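4. Does merging preserve what readers rely on?

4.1 Background to the claim

Tools that join or convert office documents are usually sold on the promise that nothing is lost. The product pages say "lossless" or "faithful", and the buyer is left to work out what those words cover. In our experience they cover the look of the page and very little else. A merged file can print perfectly and still have lost its bookmarks, its form fields, its tags for screen readers and half of its internal links. The earlier work reviewed in Section 2 mostly compares page images before and after a merge, and then reports near-perfect results. We are not convinced that a page image is the thing to compare.

We took the archive of the Hoddale records office as our test set. It holds 1,101 source files, most of them short reports with attachments that had been scanned or exported separately. Of these, 597 contain at least one internal link, and it is this smaller group that we care about here. The rest were kept in the runs so that the load on each tool would be realistic, but they play no part in the link results.
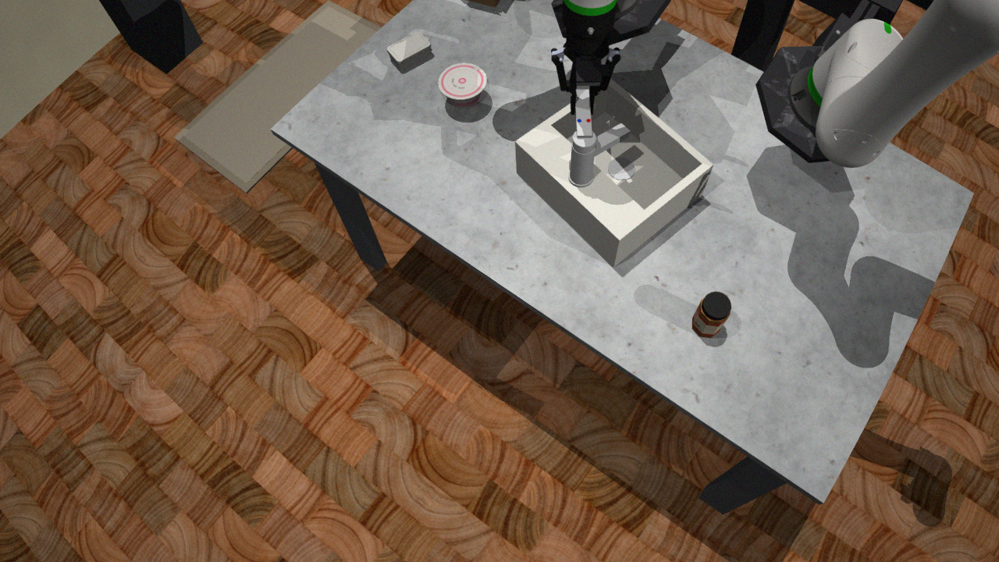 Each tool was given the same files in the same order. We used the default settings throughout, for the plain reason that office staff use the default settings. Two vendors' manuals suggest turning on a "preserve structure" option before merging, and it may well help. A setting that sits three menus deep and is off when the program arrives should not, in our view, be counted in the program's favour.

4.2 The tools

Four programs were tested. Getness is a desktop tool with a simple drag-and-drop window. Nair is a command-line program that can be called from a script. Atville comes as a desktop program and as a server edition, and we treated the two as separate programs after finding that they gave different output from identical input. The vendor describes them as sharing one engine. We could find nothing in the release notes to explain the difference, and our request for an explanation was answered with a link to the release notes.

All four were run on the same computer, with nothing else open. Each run was repeated 5 times. Getness and Nair gave the same output every time apart from the time stamp. The server edition of Atville did not: the order of its bookmarks changed between runs whenever two source files had bookmarks with the same title. This is a small fault in a small archive, but anyone who cites a bookmark by its position should think about what it means for them. 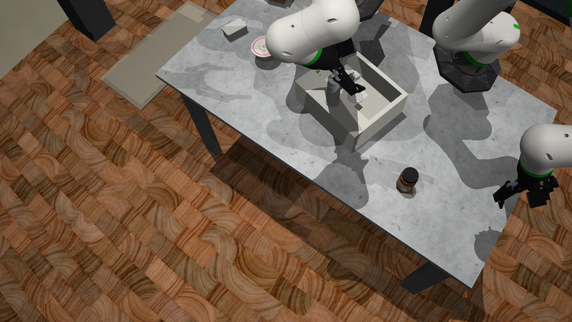
Figure 4. Rendered view with two robot arms at a grey table.

4.3 What counts as a link surviving

Papers in this area tend to say that a link "survives" if a link object can be found in the merged file. We think this is too generous. A link object that opens the wrong page is arguably worse than no link at all, as the reader has no way of knowing that anything went wrong. We therefore sorted every link into one of three groups: correct, meaning it leads to the same passage as before; misdirected, meaning it leads somewhere else; and dead.

Sorting was done by script first, then by hand where the script could not decide. The script compares the text around the target in the source file with the text around the target in the merged file. It struggles with tables, where the same heading may appear on page after page, and with scanned attachments that carry no text layer. We checked those by opening both files side by side - slow work, and open to error, though no more so than trusting the link object alone.

The pattern was clear enough. Links that point to a page number were the most fragile, especially in files placed second or later in the merged document, where every page number shifts. Named targets did better until two source files used the same name. In that case Getness kept the first target and quietly pointed both links at it. Nair renamed the second target but did not always update the links that used it. Neither program gave a warning. The desktop edition of Atville did write a warning to its log, which is to its credit, but the window on screen still said that the merge had finished with no problems. 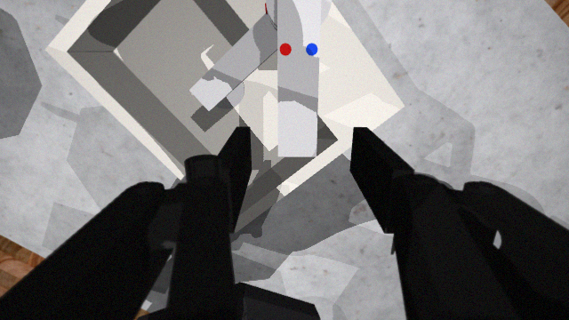 Is it safe to throw away the source files once the merged file has been checked?

Keep them. A check that covers page count and appearance will pass files with misdirected links, and once the sources are gone there is nothing left to compare against.

The question is raised in this form in the records office's own guidance, and we repeat it with our answer as the office intends to revise that page.

4.4 File size

Vendors also make a good deal of file size. Shared fonts are stored once, duplicate images are dropped, and the merged file should come out smaller than the sum of its parts. It often did. We would be slow to call this a benefit, though. In several cases the saving came from dropping things we wanted kept, such as attached spreadsheets and the tags that let a screen reader follow the order of the text. A program that discards an attachment will always look good on a chart of file sizes. We have left such a chart out of this paper and would ask reviewers of similar work to question any they are shown.
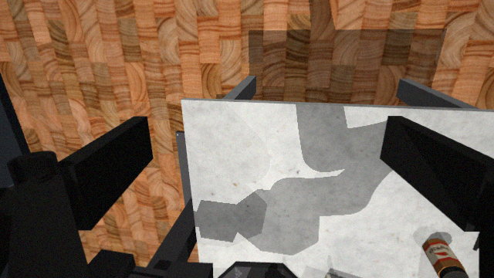

Reading time for this section: 4 minutes

4.5 Limits of the test

Our archive is one archive. Its files come from a single office, were made over many years with whatever program was on the desk, and lean heavily on scanned pages. An office that produces all its files from one template would probably see fewer name clashes among its scanned forms and many more among its headings, because a template hands out the same target names each time. We did not test this and make no claim as to how large the effect would be.

We also tested one version of each program. Vendors will say, as they have said to us, that the next version fixes the faults described above. It may do so. The previous version of Nair was said to have fixed the renaming problem, and its change log lists the fix, yet the fault was present in every run we made. Until there is a shared set of test files that anyone can run, a line in a change log is only the vendor's word.

Last, the hand checks were made by the authors, who expected to find faults. We tried to guard against this by having each uncertain link checked twice, by different people, without showing the first result to the second checker. Where the two disagreed, the link was counted as correct. This favours the programs, and the figures in Section 5 should be read with that in mind.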